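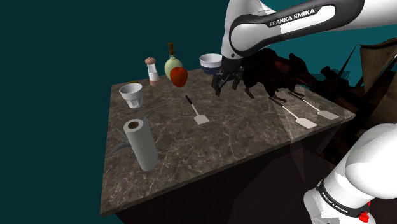 Keeping your collision world in step with your render world

Your planner and your renderer each keep their own idea of what is on the counter, and they don't talk. At Silmont we found this out when the arm planned a lovely, smooth path straight through a paper towel roll. The planner reported success. It was quite pleased with itself.

The fix takes an afternoon, or nearly 5 hours if you do it my way, which includes lunch.

Step 1. Dump both lists.
Have the renderer print every visible object with its pose. Have the planner print every collision body with the same fields. Sort by name and run a diff. Expect a mess.

Step 2. Agree on names.
Our scene loader, Song, appends a number when it loads a second copy of anything. Our planner wrapper, Nemico, quietly overwrites the first copy instead. So three spatulas in the render were a single spatula to the planner. Pass a unique ID at spawn time and use it in both places.

Step 3. Pick shapes you can live with.
A box is fine for a spatula lying flat. A cylinder is fine for a roll, until you remember the holder has prongs. Use a convex hull there. Do not wrap a bowl in a convex hull unless you never want to reach inside it.

Step 4. Decide what counts as scenery.
Set dressing usually comes in with no collision bodies at all. If a creature model is standing where the gripper wants to go, the planner will happily share the space. Either tag it as an obstacle or move it well out of reach.

Step 5. Pad, a little.
Start with 2 cm. Nawal Kamel set it to 42 mm on the Stikholm scene and the arm declined to move for the rest of July, citing safety.

Step 6. Sync on every reset.
Call the sync after the objects have settled, not before. Poses taken in mid-fall are very accurate and no use to you.

Then run the diff again. If it prints nothing, check that it's reading the right files.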